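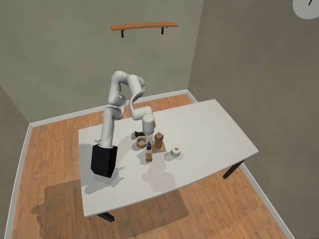
Projects Minutes Reports Contact

Projects > Hakden > Minutes > July 2020

4 min read

Hakden teleoperation trial, progress meeting

Present: Miłosz Kwiatkowski (chair), Konrad Czarnecka, two from Okeke, minutes by the Prosa office.
Apologies: the Aka account manager.

1. Previous minutes
Accepted with one correction. Item 3 said the operators were "comfortable" with the hand controller. Konrad had said they were "getting used to it" and asked for his own words back.

2. Demonstrations recorded so far
Konrad reported 1059 demonstrations of the cube task saved in the simulator, all driven by remote control. Miłosz asked how many of those were any good. Konrad said that depends on what we mean by good. An episode is saved if the operator presses the save button, and the button does not check anything. Miłosz wanted it minuted that the total should not go into any report to Okeke until somebody has gone through a sample and said what was thrown out.

Okeke asked if failed grasps were being kept on purpose. Konrad: some of them, labeled, and some of them by mistake, not labeled.

3. The table setup
The present layout has the arm mounted toward the left end of the table, with the loose cube in front of the square board and the stack standing on the board. The bowl-shaped piece and the paper roll are also on the table. Miłosz asked what the roll is doing for us. Konrad said it is clutter and that clutter is the idea. Miłosz replied that clutter which sits in the same place every time is furniture. Agreed that starting positions will be shuffled between episodes, the roll included.

There was a longer discussion about the color of the cubes. Brown wood on a tan board was felt by Okeke to be a hard case. Konrad thinks it is a fair one. Left as it is for now.

4. Hand guiding versus remote control
Aka's written proposal is that guiding the real arm by hand would be quicker to teach and give smoother paths. Miłosz does not doubt the paths are smoother. He doubts they are useful, because the person's arm ends up in the camera view and the operator feels contact that the robot will not feel when it runs alone. Konrad said remote control has its own trouble: people stop dead above the cube, dither, then drop straight down, and the trained policy learns to dither as well. He played back 7 episodes to show this. Okeke's people found it hard to tell a careful approach from a lost one.

No decision. The meeting did not accept Aka's claim of shorter training time without seeing how it was measured.

5. Operators
We have 4 trained operators. Most of the saved episodes come from one of them. Miłosz said we may be building a very expensive copy of one person's habits. Konrad will cap the share per operator in the next batch and report back on whether quality drops.

6. Moving to the real arm
Okeke would like a date in August. Miłosz would not give one. The simulated gripper holds on to things that he would expect a real one to drop, and he wants the friction settings looked at first. Okeke noted their disappointment.

7. Actions
Konrad: pull 21 episodes at random, watch them in full, write down every reason for rejection.
Konrad: shuffle starting positions; cap per operator.
Miłosz: write to Aka asking for their timing method and the raw logs.
Okeke: send the weight of the real cubes. This was also on the last list.

8. Any other business
Okeke asked if the simulator could be shown to visitors. Miłosz said yes, provided nobody tells them it is the robot working by itself.

Next meeting in August, same call link.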